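Anneaux empilables crème : entretien, rangement et lettrage difficile à lire

Forum d'entraide Etiser — Rubrique Petite enfance et matériel éducatif

Publié par Bülent Kaplan, le 31 juillet 2026

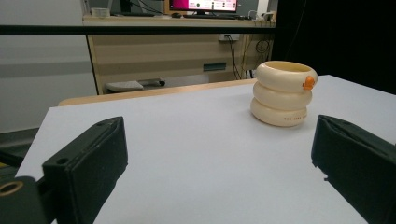 Madame, Monsieur,

Je suis chargé du suivi du matériel de jeu dans une structure d'accueil de 44 places. Nous avons reçu au mois de mai, par l'intermédiaire d'une ludothèque qui cessait son activité, plusieurs lots de jouets dépourvus d'emballage et de notice. Parmi eux figurent des anneaux de couleur crème, au profil arrondi, qui se posent les uns sur les autres. L'anneau supérieur porte sur son pourtour un petit bouton orange vif en forme de tête d'oiseau, peut-être un canard.

L'anneau du bas comporte une courte ligne de caractères imprimés que je ne parviens pas à déchiffrer. Mes collègues penchent pour un article de la maison Disby, mais rien ne permet de l'affirmer.

Je souhaiterais obtenir des précisions sur deux points. D'une part, quel mode de nettoyage convient lorsque la matière n'est pas identifiée avec certitude ? Notre protocole interne prévoit un passage en machine pour tous les objets manipulés par les moins de deux ans, et j'hésite à y soumettre ceux-ci. D'autre part, le bouton orange doit-il faire l'objet d'un contrôle particulier avant la mise à disposition des enfants ?

Je vous remercie par avance de vos réponses.

Service matériel, ludothèque Rurine

Monsieur,

En l'absence de notice, nous appliquons dans notre établissement la procédure la plus prudente : lavage à la main, eau tiède, savon doux, rinçage abondant, puis séchage à l'air libre sur un linge propre, les anneaux étant séparés. Le passage en machine est à écarter tant que la matière n'est pas connue. Une surface d'aspect brillant peut se ternir sous l'effet de la chaleur, et un marquage imprimé risque de disparaître tout à fait. Il convient d'ailleurs de relever ce marquage avant le premier lavage. Une loupe et une lampe tenue de biais suffisent dans la plupart des cas — évitez en revanche de frotter les caractères pour les faire ressortir.

S'agissant du bouton, la question est celle de la petite pièce susceptible de se détacher. Exercez une traction ferme, puis une torsion dans les deux sens, et examinez la jonction avec l'anneau. Tout jeu, toute fissure, toute trace de colle doit conduire au retrait immédiat. Ce contrôle manuel ne vaut toutefois pas certification : sans marquage lisible ni référence du fabricant, nous ne remettons pas un tel article aux enfants de moins de trois ans. Il rejoint les vitrines ou le matériel de démonstration, dans un bac portant un numéro d'inventaire (le nôtre est le bac 305, réservé aux objets en attente d'identification).

Vishwakarma

Bonjour, nous avions quelque chose d'approchant, lavé en machine pendant des années sans le moindre souci. La marque, aucune idée.

Bülent Kaplan

Je remercie les deux contributeurs. Les anneaux sont retirés de la salle d'activités jusqu'à lecture du marquage, et le passage en machine ne sera pas retenu. Si un membre du forum dispose d'un ancien catalogue Disby, je lui saurais gré de bien vouloir m'indiquer si un modèle semblable y est répertorié.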